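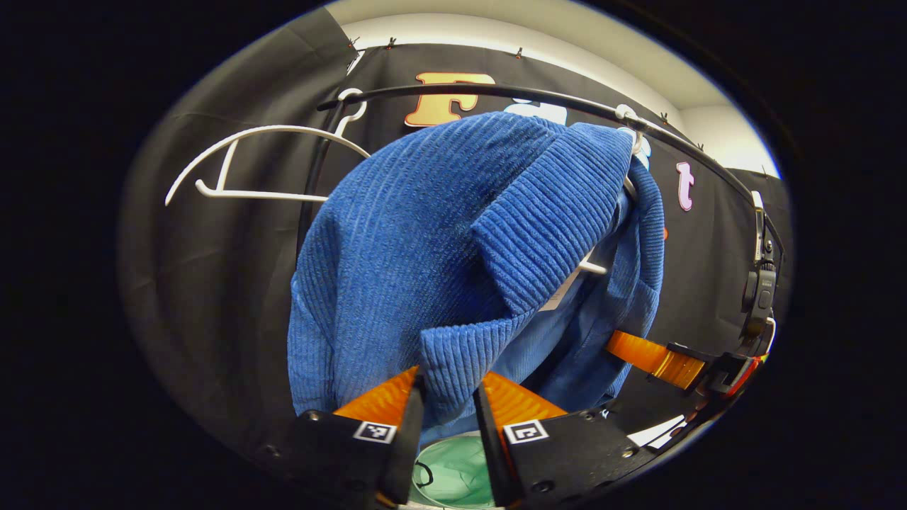

Blue corduroy on the practice rail, with the bottom edge between the fingers. Orange pads, one square marker to each finger.

Building a clothes gripper at home: tips from a doubter

I have read plenty of pages promising a robot that does the laundry. I don't believe most of them, and I have spent a fair part of the year at the shared workshop in Nutden building the hand for one. What follows is what I'd tell anyone about to start on the same thing. If you want your shirts put away by Christmas, buy more hangers.

Start with the hand and leave the arm alone

An arm is the expensive bit and it is the bit everybody buys first. Make the gripper so you can hold it in your own fist and work it on real clothes. You'll find out in an evening whether the fingers are any good, and your elbow comes free. The Fusunell arm kit I was tempted by costs more than our washing machine and drier together, and it would have spent the spring in its box.

Fingers and pads

Bare printed plastic slides off cloth. Rubbery pads on the inside faces are worth the trouble, and bright ones are easier to keep an eye on against dark clothes. I was told the Gyamfi pads would "grip anything". They grip corduroy well, cotton fairly well, and a satin lining hardly at all. Wipe them with a damp cloth before each session. Lint kills them faster than wear does.

Don't glue pads on for good. Use double-sided tape while you're still changing your mind.

Screw the finger housings together and keep spare screws in a jar with a lid. Check them every 100 grabs. Mine work loose well before the pads wear out, and a loose finger gives you a bad pinch that looks exactly like a bad pad.

Markers

The black-and-white squares tell the camera how far apart the fingers are. Print them matt. A glossy print under a workshop strip light turns into a white blob and you will blame the software for a week. Stick them flat, leave the white border on, and never trim it to fit a narrow finger. Make the finger wider.

If the reading jumps about, clean the marker first. Then clean the lens. Only after that should you open the laptop.

What to practise on

Corduroy is a kind teacher. It's thick, it has ribs to catch on, and a fold of it stays put long enough to be pinched. For the same reason it will flatter you. I had a lovely run with corduroy, moved on to a thin school blouse and got nowhere.

Go for a lower edge or a hem to begin with. Collars flip over and linings wander, and a gripper that has hold of the lining thinks it has hold of the shirt. Where the inside is a different shade from the outside, you can at least see which one you've caught. With a plain white shirt I honestly can't tell from a foot away.

Leave the care labels in. You might be tempted to snip them out, but the clothes in your wardrobe have labels and the thing may as well get used to them.

The rail and what's behind it

Plastic hangers swing more than wooden ones. Fit a rubber band round the hook if it drives you mad, though you'll have to take it off again sooner or later. A curved rail lets hangers creep, so check where yours has got to before each try. Keep a bare hanger up there as well; reaching past one is half the job in a real cupboard.

Hang some dark cloth at the back and clip it along the top. Pull it tight if you can. There are people who swear by a completely plain backdrop, and I think they're fooling themselves, as no bedroom looks like that. Felt letters are cheap and give the camera some clutter to cope with. Put them on with a few stitches, as sticky dots let go in warm weather.

Cables

Tape any cord down before it can loop across the front of the fingers. I've snagged mine more often than I've snagged a sleeve. Stiff cord is worse than soft. Leave slack at the wrist and none anywhere else.

Motors, and what the makers say

The little Grerex motor I use was sold as good for 3000 hours. I can't test that and I doubt the seller did. It got hot enough at 6 volts to make me take my hand away, so I now give it a rest between runs and let it cool with the cover off. Feel yours after ten minutes before you shut it inside anything printed.

Keep a log

Write down every try, and write down the failures in the same pen. My notebook stands at 393 tries. From memory I'd have told you the thing nearly always worked, and the notebook says otherwise, mostly on thin cloth. Note the garment, which edge you went for and whether you had cleaned the pads. If somebody shows you a clip of their machine hanging up a jacket, ask to see the notebook.

Is it worth it?

For putting clothes away, no. I can clear the basket by hand in the time it takes to get the markers reading properly. As a way of learning how cloth behaves and how poor most fingers are, I've enjoyed it more than I expected to. In August I'll have a go at towels, with the pads changed and the motor cover still off.

Last updated: July 2024

Contact | © Nutden Workshop Notes | Back to top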